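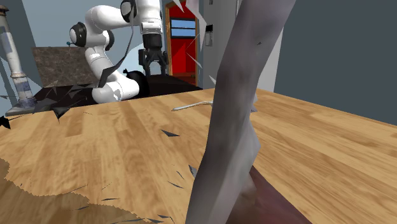 Darnley Reviews Office

17 May 2019

Nilham 5: Scenario Editor for Zelletti

Nilham is a scenario editor for the grand strategy game Zelletti. It is published by Lekota, the studio that makes the game, and is sold separately from it. This review covers version 5 on Windows, used with the current release of the game and no other mods installed. Darnley purchased its copy at the regular price.

Earlier versions of the editor handled the map only. Events, national leaders and trade rules had to be written by hand in script files, and mistakes were often found only when the game failed to load. Version 5 brings all of these into a single program. The change is substantial, and most owners of the previous edition will want to know whether the new parts are finished. Some of them are.

Installation and setup

The installer finds the game folder without help if the game is on the main drive. On a second drive the folder must be chosen by hand, and the dialog does not remember the choice after an update. Existing projects can be opened directly. The program makes a copy before converting them, and the copy is placed next to the original under a clear name.

Map editing

The map view remains the strongest part of the package. Provinces can be drawn, merged and split with the same brush, and borders snap together cleanly. Our main test project was a fantasy continent with 194 provinces, built from a blank map. Drawing the coastline was quick work. River placement was slower: a river must be entered from its mouth to its source, and a river drawn in the other direction is accepted on screen but left out of the exported map. The manual mentions this in a note to the chapter on terrain.

Terrain and climate can now be painted on separate layers. Both layers can be locked, which prevents a good deal of accidental damage. Undo is limited to 50 steps. That is enough for border work, but a long session of terrain painting will use it up, as each brush stroke counts as a step.

Events and decisions

The event editor is new. Each event is shown as a card, with its conditions on the left and its results on the right, and lines can be drawn between cards to form a chain. For short chains this is easy to read. Our test scenario contained 114 events, and at that size the view becomes crowded. Cards can be sorted by country or by year but cannot be grouped under a heading chosen by the author. A scenario with several political factions inside one country would benefit from such a feature.

Text for events is entered in a plain box with a working spell checker. Translations are kept in a separate table, and missing lines are marked in red. Teams working in more than one language will find this table useful - it is the best single addition in the release.

Checking and export

A validation command reads the whole project and lists problems by file. It found every missing country tag we planted. It did not find two events that triggered each other without end, and the game slowed badly when the scenario reached that point. Authors should continue to test long chains in the game itself.

Export produces a folder ready for upload. The mod description, preview picture and version number are filled in from one form. Updates to a mod already published keep the same page, provided that the project file has not been renamed.

Documentation and support

The manual is complete for the map tools and thin for events. Several pages still show menus from the previous version. Lekota has stated that a revised manual will be released in June. Questions sent to the support address were answered politely and in full, although one reply described a menu item that we could not locate.

Assessment

Recommended for authors who build or redraw maps. Authors who work mainly on events may prefer to keep their script files for the present; Nilham will open them at a later date without loss. Owners of the previous version receive a reduced price through the Lekota account page.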